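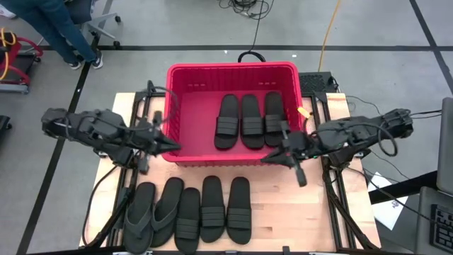
How do you all store summer sandals?

jolledthorpe_jen
We've got a heap of black sandals by the back door, sliders and flip-flops all mixed up, and I can never find two that match. I bought a red plastic basket with slots in the sides and started lining the sliders up in it, but it fills up so fast! Do I keep the flip-flops separate? And is one basket daft for a family?

Pirkel87
Sliders in the basket, side by side, toes all facing the back. Flip-flops are flat so I stack mine sole to sole and slot them down the edge (or hang them on a hook, the thong straps are handy for that). I'd sort the whole lot into pairs on a table first, otherwise you end up with three lefts in there and start again. Give them a rinse and let them dry before they go in, ours got very whiffy last August.

Solheim mum
one basket each. we have 13 pairs in this house and sharing was a nightmare

wetfeet800
Bin the flip-flops, they hurt anyway.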